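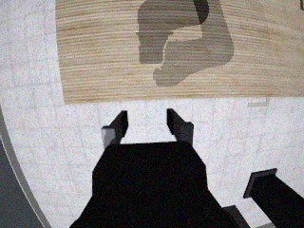 Gripper camera view in the simulator, fingers open, short of the board.

March 28, 2023
Posted by the shop desk, Evivham

Home | Diary | Parts | Older | Newer

Most of today went to the equipment list again. I had hoped to have it done in February, and it is still open. The money has to be asked for by Friday or it waits for the next round, so I sat down with the simulator on one screen and the spreadsheet on the other and tried to settle what we need to buy and what we can put off.

The arms are the big line. Seso sent their second quote this morning and it came in 5 percent under the first, with delivery in 12 weeks. Brunton can deliver sooner but they want the full amount up front, and their price doesn't include the controllers. I put both in the sheet side by side. With controllers added, Brunton is the higher one. I would still like to hear from someone who has had an arm of theirs repaired.

Grippers next. I had the plain two-finger type down for both arms and I am leaving it that way for now. I spent a good while in the close view this morning looking at how much of the work the hand hides from its own camera. It hides a lot. The black body takes up the bottom middle of the picture and the shadow falls right across the board. I added a line for a fixed camera off to the side, and another for better lighting, and then took the lighting out again. We can try the lamps we already own first.

Ate lunch at the desk. Rain on and off.

After lunch I went over the layout of the cell. The plan has been one table with two arms on one side and the chassis on the other, and I wanted to see whether one arm could be dropped from the budget. I don't think it can. If the job is to work on the modules at the top corner and keep the chassis steady too, one arm leaves a person standing there holding things, and then we have saved money on the arm and spent it on the person. I wrote that into the notes column in fewer words.
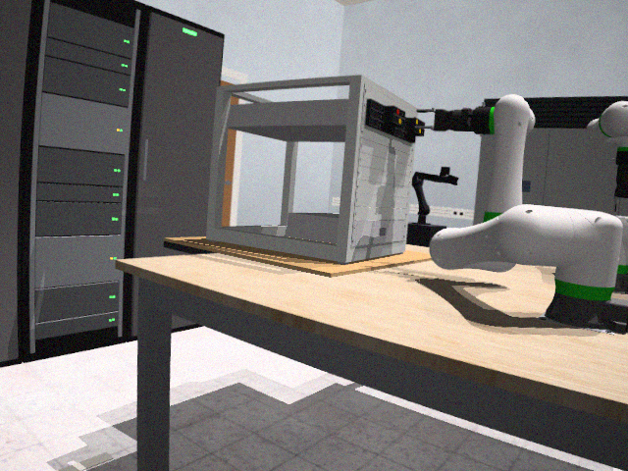 The two-arm layout, with one gripper up at the modules on the chassis.

The table bothers me more than the arms do. In the model it is a wood top on plain legs, and in the model nothing shakes. Ours would. The bench we have now moves if you lean on it. I priced a steel frame with a wood top bolted down and it was more than I expected — almost what we paid for the last batch of Minis. It goes in anyway. I would rather cut the spare tool heads.

Spares are at 20 percent of the arm cost. That is what we used last time and it turned out a little high, but I am keeping it there for the first year. Fingertips wear out and I don't want to be writing a new request for each set.

Also need to add: a guard for the walkway side, an electrician for a day, and floor marking. Training is in the Seso quote but travel isn't.

By the end of the day the list was 80 percent filled in with real prices. What remains is the mounting plates, the fixed camera and the software seats, where I have a price per seat but haven't decided how many. Two would do for now. Asking for a third later is a nuisance, though, and the renewal dates won't line up.

Call Seso in the morning about the controllers and ask if the 12 weeks starts from the order or from the deposit. Ask Brunton for the repair terms in writing. Measure the doorway.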